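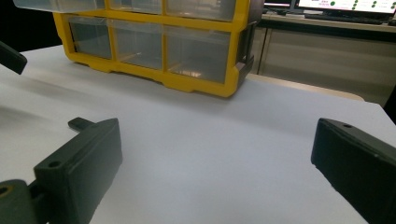
Leltura Bead Loom Kit: what I think after a whole lot of bracelets

Posted by Shona Forsyth, Jan 29, 2024

So I got the Leltura loom kit back in the fall, with my own money, from the craft store in Fonley that keeps moving the yarn aisle on me. It was $31 on the shelf. I'd been doing off-loom stuff for years (peyote, brick stitch, the occasional regrettable earring) and had managed to avoid looms because my grandmother's old wire one used to fold up on me mid-row like a lawn chair. My friend Hiba had been raving about loom work all summer and I finally gave in.

What you get: the loom itself, a spool of white nylon thread, a little packet of long needles, seed beads in a bunch of colors, some end clamps, and a booklet. The box calls it a 484 piece set, and yes, they're counting every bead as a piece. I laughed out loud in the store. If you've ever done a single cuff in size 11 beads you know how far that goes. Think of the included beads as practice beads and budget for real ones.

Putting it together

Two side rails, two end pieces, four wing nuts. I had it standing in the time it took the kettle to boil. The wood is beech, sanded well except for one corner that snagged my sweater, and a couple of swipes with an emery board took care of that. The rails slide so you can make the working length longer or shorter, and this is the part I like best about the whole kit. Fully opened up it gives me 13 inches between the springs, plenty for a bracelet and enough for a choker if you roll the work onto the dowel as you go.

About that dowel. The booklet tells you to tighten the wing nuts "until firm." Mine slipped at firm. It slipped at very firm. I'd get halfway through a row and the warp would go soft and I'd say a word. Then Hiba told me to stick a rubber washer between the dowel and the end piece (she'd done the same on her Nulto, a totally different loom) and I haven't had a problem since. Washers cost me pocket change at the hardware store. Leltura should just put them in the box!

Warping

I was dreading this and it was fine. The springs at each end have nice even coils, so the threads drop into place and stay put, and the peg you tie off to is big enough for clumsy fingers. I do one extra warp thread on each edge because my edges take a beating, and the springs have room for that even on a wide cuff.

The thread in the kit is the weak spot. It's stretchy. I made my first band with it, a plain blue and cream chevron, and by the end of the week it had little gaps between the rows when I wore it. Switched to a bonded nylon and the same pattern came out tight as a drum. I'd give the kit thread to a kid for stringing pony beads and leave it at that.

Needles: long, bendy, a bit too thick in the eye. They go through an 11 once without complaint and then fight you on the return pass, particularly if you have two threads in there already. I broke a bead in the very last row of a watch band. I'm over it now. Mostly. Get yourself a pack of size 12s.

The beads

The color mix is cheerful and the reds are lovely, but the sizes wander all over the place. Anyone who does loom work will tell you that a fat bead in the middle of a row pushes its neighbors out and the whole edge goes wavy. You can cull (I dump a pinch on a saucer and pick out the skinny ones and the chunky ones), and after culling you've got a fair bit less than you started with. For a first try it doesn't matter much. For a present, buy good cylinder beads and enjoy your life.

They also come in one bag with flimsy dividers that had come unstuck on mine, so there was a confetti situation on opening. I'm a drawers person, always have been, and clear fronts save me a lot of opening and shutting when I'm hunting for the one green. Tubes are fine too. Whatever you use, get the beads out of that bag before you do anything else.

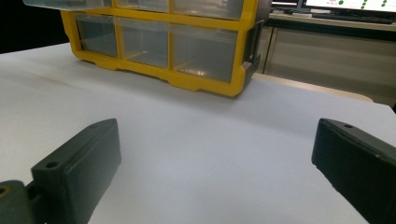

Which brings me to the booklet, and I have feelings. The warping pages are great, with big diagrams and arrows that make sense. The patterns are printed so small that I had to take them to the library and blow them up on the copier. Two of them have the color key switched around, too. If your fox comes out with orange eyes and a black body, you did nothing wrong. Juwita Santoso in my Thursday group hit the same snag and we both just swapped the colors and carried on. I wrote to Leltura about it in January and got a friendly email back with a corrected chart attached, so points for that.

Finishing off

The end clamps are better than I expected! They have decent teeth and they didn't scratch up when I squeezed them shut with ordinary pliers. I put a smear of glue in first, let it set overnight, and clamped in the morning. The clasps are so-so. One opened up on me in the grocery store and I only noticed when I got to the car, so I walked the entire cereal aisle with my head down like I'd lost a contact lens. Found it by the oatmeal. I swapped all of the clasps for magnetic ones after that.

Weaving in the tails is the same chore it is on any loom. If you hate that, no kit is going to save you. I do mine in front of a cooking show.

How it stacks up

I've borrowed Hiba's Nulto for a weekend, and that's a heavier loom, nicer springs, holds tension without any washer nonsense once you've fixed it the way she has. It costs a good bit more and it's a bear to carry. The Leltura goes in my tote bag next to my lunch. I've worked on it at the dentist, on the porch, and on the bus exactly once (don't).

There's also the Bowen, a metal one that Anqi Feng bought for her daughter. It's the cheapest of the three and it works, but the ends are sharp and it skates around on the table unless you put something grippy under it. If you're buying for a child I'd spend the extra and go with the Leltura, and then sit with them for the warping part.

Stuff I'd want to know before buying

It's wide enough for a cuff but not for a wall hanging. If you want to do big pictures, look at something else.

The legs have no feet on them. I stuck felt pads under mine so they wouldn't mark the dining table.

Replacement springs are sold separately, which is great, but the store in Fonley doesn't carry them. I had to order and shipping was slow.

You'll want good light. I know, I know, everyone says that. I did a whole strip under the kitchen lamp thinking it was navy and gray, and it was navy and lilac.

So would I buy it again? Yep. I'd buy it for the loom and treat everything else in the box as a freebie. I've made bracelets for pretty much everyone who stood still long enough over the holidays, plus a hatband for my neighbor Rhodri, who has worn it every single time I've seen him since. The frame is as solid as the day I put it together and the springs haven't stretched out.

4 stars from me. It loses one for the thread and the fox with orange eyes.

Next up I'm trying split-loom necklaces, so if anyone has a trick for keeping the two straps even, please leave it in the comments. Mine keep coming out with one side a row longer than the other and I can't see where I'm going wrong.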